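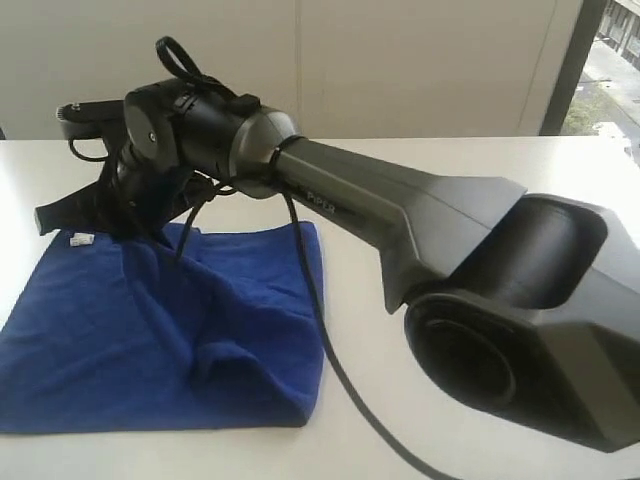 The PiPER arm over a blue towel at Fernell.

I popped into Fernell on Jan 11, 2020 to see how you teach an arm to fold a towel, and they let me have a go! You steer it by remote control while the computer records every move (my first 4 tries were woeful). The crew at Lotier wrote the software and reckon they'll want 400 folds before the arm tries one solo.
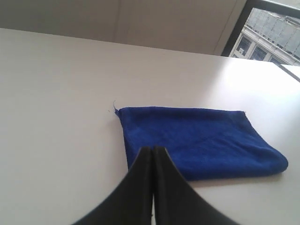
Issue 361

My favourite bit was the view from the wrist, with the black fingertips right up near the cloth. It's fiddlier than parking a trailer. I got 15 minutes on the controls and I've already asked for another turn in June.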